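Play Kitchen Table: Frequently Asked Questions

Last updated November 25, 2020

The Mulness toy library lends play kitchen sets to families, playgroups and child care centres. These are the questions we get most at the desk and by email.

What comes in a play kitchen set?

Dishes, a few cooking things and play food. The Arkau set leans towards fruit and the Ulton set has more pots and utensils. Contents vary a little from set to set, so go by the card inside the lid.

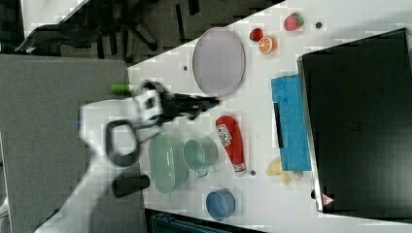 Each piece of play food is on the card under its own line. Fruit halves and slices are listed separately from whole fruit, and it helps if you tick them off before you leave.

How long can I keep a set?

Two weeks for families and four for centres. You can renew once by email if no one else has booked it.

Can I borrow more than one?

Families can have one set at a time. Centres can have 2 at once.

Are appliances included?

Larger items are booked on their own, as they don't fit in the tubs. Ask when you reserve and bring a car with a clear back seat.

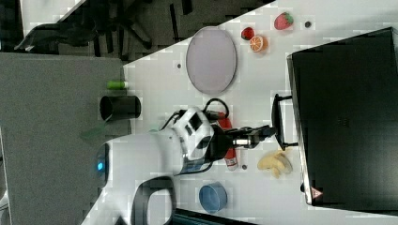

What size table do we need?

Any low table with room for a dinner plate, a bowl and some free space beside them will do. A plain, light-coloured top makes small pieces easier to find at pack-up.

How do I clean the dishes and colander?

Warm water and a drop of dishwashing liquid. Use an old toothbrush on the colander holes. Rinse, then leave everything on a tea towel overnight. Please don't use the dishwasher. 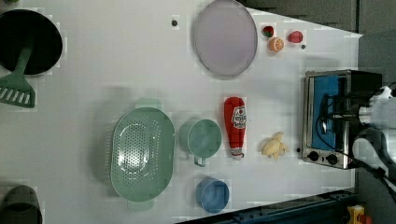
Play food gets a damp cloth only. Paper labels on bottles lift if they are soaked, so wipe around them.

What if we lose a piece?

Tell us when you bring the set back. Small pieces cost $2 each. We don't charge for ordinary wear, such as scuffed plates or faded fruit.

How should the set be packed?

Plates go flat on the bottom, with the colander on top and the cups inside it. Food goes in the drawstring bag.

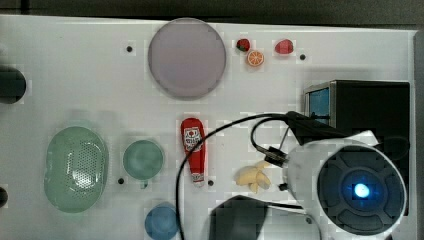

Bottles travel on their sides along the edge of the tub. If the lid won't close, take out the colander and turn it the other way up.

Do you accept donated toys?

We take clean, complete play food and dishes. Drop them at the Orozco Street door during opening hours. We had 118 pieces handed in during September and are short of shelf space, so please email first if you have more than one box.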